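Shelf episodes, part two

December 8, 2022

The November post covered the arm, the mounting plate and the mistake with the cable routing. Since then I have been collecting demonstrations, which is slower work and has less to show for it. These are my notes on what changed, mostly so that I don't repeat the first fortnight.

The task is shelf restocking at toy scale. Goods start in a basket or on the table and have to end up on a stepped display stand, or the reverse. Each attempt is driven by hand from the leader arm and recorded as one episode: wrist camera, joint positions, gripper opening, and a one-line text instruction. The target is 2000 episodes before I train anything I intend to take seriously. A first batch of 200 was trained on in November to check the pipeline end to end. It ran, and the loss went down. The policy reached for the same spot on the table whatever the instruction said.

Raphaël Fleury looked at the batch and found the reason in a few minutes. I had been resetting the stand to the same tape marks after every episode. Gripper start position was also the same to within a few millimetres. With a layout that regular, the model can ignore the camera completely and still match the recorded motion quite well. I had more or less recorded one episode 200 times.

The tape has gone. The current procedure is as follows.

Before each block I run a small script that prints a layout: stand angle, which tier each item goes on, which items are left out altogether, and where the basket sits. I set the table to match. The angles are coarse, since I am placing things by eye, and the error is welcome. A block is four episodes on one layout, each with a different instruction, so the same view has to lead to different motions. Then the script prints a new one. Resetting takes longer than driving does, and I have stopped trying to improve that.

Josiane Charpentier, who ran a similar collection at Hamel, advised me to record the camera view before each episode as a separate still and to look through the stills at the end of the day as a contact sheet. If they all look alike, the day was wasted. It is a crude check but it caught two problems within a week. One was that I favoured stand angles which were comfortable for my own wrist. The other was that the lighter items kept ending up near the front.

On choice of goods: real packaging, bought from the shop, in shapes that need different grasps. Plain blocks were easier to handle but gave me nothing that carried over. Chocolate bars have to be taken across the narrow side. Round bottles are forgiving about approach angle and unforgiving about height, because a late close tends to tip them against the lip of the tier. The biscuit box is the widest thing in the set. Foil packets are the worst, as they change shape between episodes and reflect whatever is overhead.

Transparent acrylic for the stand was a deliberate choice, and possibly a bad one. The wrist camera has very little to go on apart from the reflections along the edges. I could put coloured tape on the lips, but the stand I eventually want to work with will not have any, so for now I am leaving it alone.
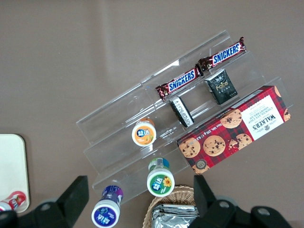

Wrist camera, stand on the diagonal, gripper open.

Episode handling is done in Tidbridge, which stores the streams and lets me trim the ends. I cut any pause longer than a second before the first movement. Failed grasps that I recover from are kept and tagged. Failed grasps that I don't recover from are kept in a separate folder and not used. I tried Wasomex for the labelling and went back to a spreadsheet.

Instructions are written before the drive, never after. When I wrote them afterwards they drifted towards describing what I had done, including the mistakes. Wording varies a little -- "put the mints back" and "return the mints to the shelf" are both in there -- but the nouns are fixed for each item.

Disk use is fine. The Udard drive will hold 4000 episodes at the present resolution, so there is no need to compress further.

Still to sort out: gripper opening is logged at a lower rate than the joints, and the two need aligning properly before the next training run.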